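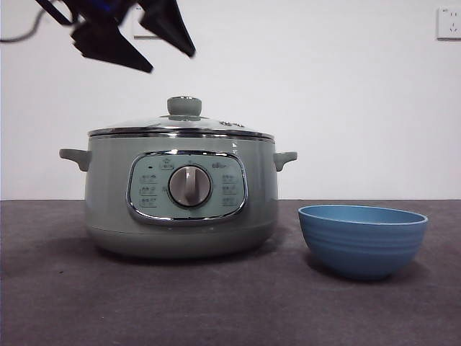

The Semasard club meets after school in what used to be a textiles room, and by the time I found it the captain was already two biscuits in and arguing with a laptop. She's in year 11, she's been at it since she was nine, and she talks at a speed I could barely keep up with (my notes from the first ten minutes are mostly arrows).

I asked why on earth they'd picked cooking.

"Everyone else was doing sorting," she told me. "Blocks, coloured balls, whatever. We wanted to do dinner!"

Dinner, for now, means getting a lid off a pot, parking it somewhere sensible and tipping a bowl in. That's the whole task for the Ledholm round in December, and they've got 200 seconds to do it. Their best run at home is 124, which she said very quietly, in case the arm heard and got cocky.

The lid is the bit that keeps her up at night. "It's glass and it's round and the knob is tiny. If you come in a smidge off centre it just skates away from you. We've all got really good at catching."

The arm's name is Tai. The software is called Altum, and it was written mostly by two year 10s who were too shy to talk to me but did wave. They teach the arm by steering it through the job over and over, and then it has a go by itself. I had a turn at the steering and was dreadful. I couldn't work out which way was left, and I'm a grown woman with a driver's licence.

"Everybody's dreadful," she said, kindly enough. "My mum made it do a sort of bow."

Was she nervous about December? A bit. Mostly about the drive, because the pot has to travel on somebody's lap, and about the lighting in the hall, which they won't see till the morning. She'd like to get to actual rice by next year. I asked what was wrong with rice now and got a long look.

"Have you ever cleaned rice off a carpet?"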